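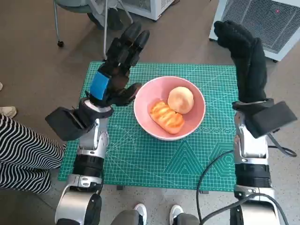
Before you type in a single title, Skollorine wants to know what your shelves look like. I skipped this part when I set up the Grosham reading room, and I ended up redoing the whole architecture section by hand, so please don't be me. Open the Room Plan screen and you'll get a blank floor covered in small squares. If you've ever worked on a green cutting mat, with the fine light lines running both ways and ruler markings along the edges, you already know how to read it: find your spot on the edge, follow the line in, and that's where the shelf goes. A bowl of bread can sit right on top of a mat like that and you can still follow the lines on either side of it, and furniture on the plan works the same way (the grid carries on underneath).

## 3. Setting up your shelves

You'll need the length of each bookcase, the number of shelves in it, and the height of your tallest book. Art books are the troublemakers here. Measure one!

1. Go to **Room Plan > New Room** and give the room a short name. I use the name on the door.
2. Click **Add Case**, then drag from one corner to the other. The case snaps to the nearest line.
3. Type the number of shelves. Shelf one is the bottom shelf — I got this backward for a week.
4. Under **Clear Height**, enter the gap between shelves in millimeters. My standard cases are 406.
5. Tick **Oversize** for any shelf that holds books lying flat.
6. Click **Save Case** and repeat for the next one.

> **Note:** Bookcases with the same measurements can be copied. Right-click the first one, choose **Duplicate**, and drag the copy into place. It brings the shelf heights along but leaves the subject labels blank.

### Labeling by subject

Skollorine comes with the Brouwer list of subjects loaded. It's a good list for general art and design, a bit thin on buildings. You get "Architecture, history" and "Architecture, theory" and then you're on your own. Hala Slaoui wrote a longer version for her own shelves, with separate headings for housing, gardens, and interiors, and that's the one I'd start from. It's in the Extras folder.

1. Open **Subjects > Import** and pick the list you want.
2. Drag each heading onto a shelf. A heading can cover several shelves, and they don't have to touch.
3. Press **Check**. Any heading without a home turns orange.

> **Caution:** Importing a second list replaces the first one, along with any headings you typed in yourself. Export your own list before you try somebody else's.

### Room to grow

The free version holds 1000 titles and the full one holds 3000. Whichever you have, leave the last part of every shelf empty on the plan by setting **Fill Limit** below the full width. I like a big gap in exhibition catalogs, which arrive in armfuls, and hardly any in the essays.

If you print spine labels on a Drillo, finish the plan first. The shelf code goes on the label, and moving a case later changes every code in it. You can reprint them all from **Labels > Changed Only**, but you'll still be the one peeling off the old ones.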